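What to expect at the Nenora open day? (household robot)

Posted by sindby_reader

Hello all. In October my father and I will visit the open day of Nenora. I read that they show a robot with two hands doing housework in a bedroom. My father is 7 years retired from a laundry and has many opinions. Is it worth the train?

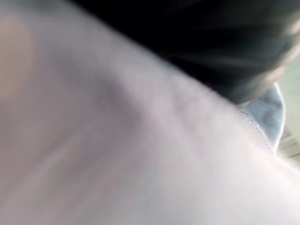

My father worked with sheets all his life, so he wants to know mainly about cloth. He says any machine can lift a box, but white fabric with a fold in it, and a blue piece next to it with its own hem, is another matter. Can visitors stand near?

Damian Bühler

I went in the morning group, 20 persons. You stand behind a rope and it is quite near.

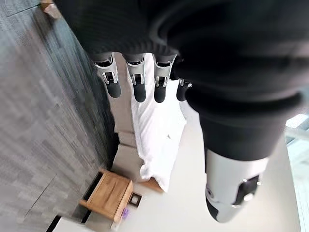

Please ask the staff about the hands, they like this. I am a mechanic and I looked long at the joints. The fingers have silver parts with dark tips, and the thumb looks very big when you see it from the wrist side. The talk is slow, so bring patience.
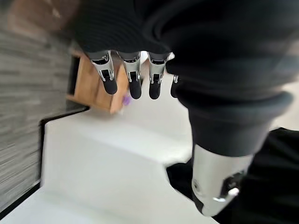
Also there is coffee, but the hall is cold. Take a jacket for your father.

Fjeld_M

Go. It is free. 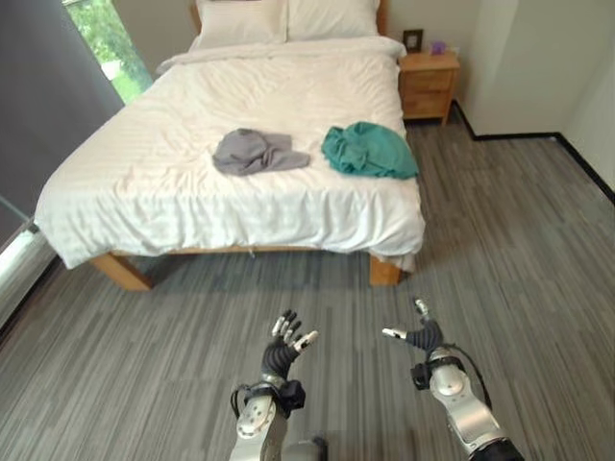 Clothes and bedding

For the cloth question: when I was there, the bed had a white duvet, and on it lay one gray garment and one teal. Ask if they will repeat that part, the afternoon program was shorter. From Sarnow station you walk 300 meters.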